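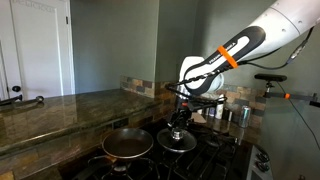 Service Robotics Procurement, Unit 6
Reading a vendor offer: the Skulthorpe kitchen package
Notes by Glenys Lougher, revised 9 April 2025

Bring the Skulthorpe quote and the Gape quote to class. We will spend most of the session on Skulthorpe, which is the better written of the two and so the easier one to be fooled by.

What is on offer

Skulthorpe sells a service. The customer supplies an arm and a kitchen, and Skulthorpe supplies the software, a set-up visit and a library of 27 "household skills." Putting a lid on a pan is one of them. So is taking it off again, listed separately. Read the list with a pencil and join up the pairs before you let the number impress you.

The claim we will test

The brochure says the lid skill was run 600 times with 563 successes. That works out to just under 94 percent. Questions I would put to the sales desk:

Who decided what a success was? A lid resting half on the rim may count for them and not for you.
Was it one pan and one lid, or several? Glass lids, steel lids and lids with odd knobs are different problems.
Was the pan moved between runs, and by how much?
Did a person step in at any point, and is that run in the 563?
What happened in the other 37? A miss that ends beside the burner is cheap. A dropped glass lid is a floor full of glass.

Georges Hattar asked last term whether 94 percent is good. For a first demo, yes. For a cook using a stove every night it means a failed lid every couple of weeks - and that is one skill out of the whole list.

The set-up visit

Skulthorpe quotes 30 minutes per skill "in a typical kitchen." The word typical is doing a lot of work. Look at your own stove: grates, shiny surfaces, a wall close behind, bottles left on the counter. Ask whether the 30 minutes includes clearing up, and whether moving the pans to another burner means paying for a second visit. The Urport contract in your packet left this out and the buyer paid.

For next time

Write one page on the Gape quote using the same questions. Majdi Sleiman and Dorottya Kelemen will present theirs first. Do not use the vendor's video as evidence unless you can say how many takes it needed.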